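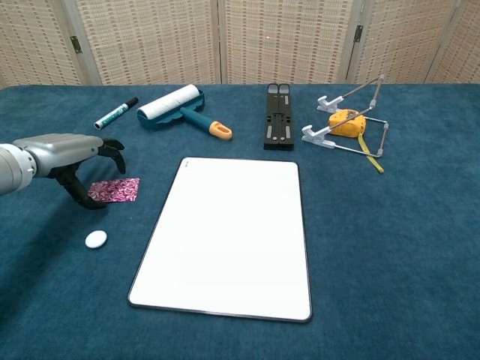
Tisch 2, Greifaufgabe "Papier": schwarze Hand über dem rosa gemusterten Blatt, Finger halb offen.

28. Juni 2023, Projektgruppe Iliva, Eintrag von Victor Tanui

Heute haben wir mit den flachen Gegenständen weitergemacht. Das Papier ist für uns das schwierigste Objekt, weil es keine Höhe hat, an welcher die Finger sich festhalten können. Meine Idee war, den Daumen tiefer zu führen als die anderen Finger und das Blatt zuerst ein wenig zu schieben. Gatis meint, der samtige Stoff hilft dabei - er gibt nach und der Rand hebt sich. Ich bin davon noch nicht überzeugt und möchte es einmal auf glatter Unterlage vergleichen.

Einstellungen: Annäherung von links, Pause vor dem Schließen 200 ms. Mit dem Wert vom März (183 ms) hat die Hand nach meinem Gefühl zu früh geschlossen. Die Änderung steht in der Datei "papier_dollance", bitte nicht die alte überschreiben.

Zum Aufbau: Das Tablet bleibt in der Mitte, hochkant und mit weißem Bildschirm. Stift, Fusselrolle und Maßband liegen weiter hinten. Der Metallständer liegt über dem Maßband, das ist für die Objekterkennung eine gute Prüfung. Nzioka hat gefragt, ob man die zwei als ein Objekt markieren soll. Wir haben entschieden: zwei Objekte, auch wenn die Umrisse sich kreuzen.

Noch offen:
- Vergleich auf glatter Unterlage
- das kleine weiße ovale Teil vorne links hat in unserer Liste noch keinen Namen
- Beschriftung der Läufe einheitlich machen, zur Zeit schreibt jeder anders
- Seite für die Abschlussmappe, den Text über die Daumenstellung übernehme ich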